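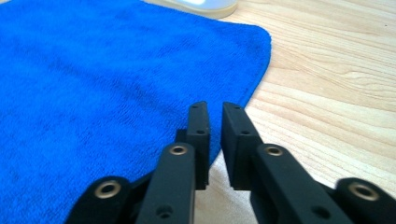
About Hestska

We sell cloths. There was a period, before the first website, when we told people we were in "surface care", and they nodded politely and asked if that meant cloths.

Hestska began in Lorbridge in the back half of a shop that sold picture frames. The frames needed dusting, the dusters shed, and after a year of picking fluff out of mitre joints we went looking for something better. The frame shop has gone. The cloths stayed, and now take up the front half as well.

What we stock

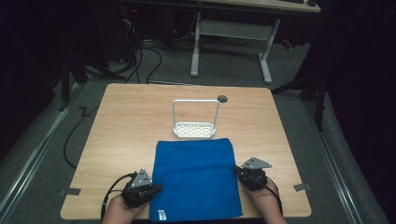 Our range runs to 11 cloths, of which most people buy one. It's the Sokenar, a microfibre towel meant for worktops, tables and whatever has been spilt on them. We fold it into a rough rectangle and keep it by the sponges, as with the blue one lying in front of the white sponge holder, care label still on at the corner. Please leave yours on too. Every May we get a run of emails from people who cut it off and would now like to know what it said.

The other ten cloths are perfectly good and we wish you'd look at them.

We also do sponges, in a small way, and one brush that was ordered by mistake and has done rather well.
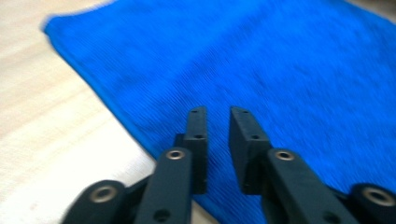

Do I need fabric softener?
Leave it out. Softener coats the fibres and the cloth stops picking things up. A plain wash and a line in the garden will do.

How we check them

Each delivery gets opened and spread out on a table before it goes on the shelf. We look at the hem, the corners and the pile, then hold a cloth up by two corners to see if it hangs anything like square. Slightly off is fine - it's going to mop up gravy. In our last delivery of 575 we sent back 13, and the supplier's reply was brief.

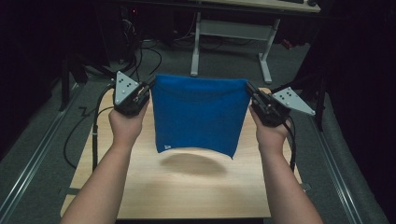
Where to find us

The shop is on Subramaniam Row in Lorbridge, between the key cutter and a café with excellent toast and terrible tea towels. We've offered. The door sticks, so push harder than feels polite.

Orders by post go out twice a week, folded, in a paper envelope.

Page last changed 1/9/26, mostly to correct the spelling of "microfibre".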